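Thursday, February 26, 2026

Long day but a good one, so I'm writing this before I fall asleep on my notes. Our group is doing laundry for the robotics class project (I know, how glamorous!) and today was all about socks. Socks, socks, socks. We have to turn in 300 recorded grabs by the April check-in, and the Celwood team is already bragging about theirs, which makes me want to throw a shoe.

I thought clothes would be easier than the cups we did last month, because you can't break a sock. Wrong! A cup stays the same shape when you pick it up. A sock goes wherever it wants, and if you pinch it too far from the end the whole thing folds over on itself and you have to start again. My thumb is so sore from squeezing the gripper. I also keep rushing the first second of every grab, and our teacher says that's the part the Druvine software cares about most, so tomorrow I'm counting in my head before I close the fingers.

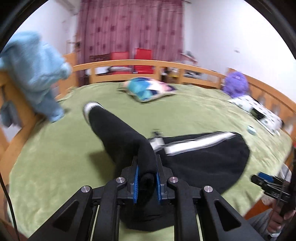 Pants are going to be a whole other problem. They're heavy, they slide, and there's so much of them compared to a sock. I want to try going for the waistband first and then maybe a knee, but we haven't agreed on that yet and the group chat got kind of heated about it. I stayed out of it and ate crackers.

Oh, and I finally named our folder Clevullow, after the village in the game I'm playing, and now everyone's stuck with it, ha. Need to charge everything tonight, and be on the 7 o'clock bus. Also find my other gray sock, a real one, for my feet.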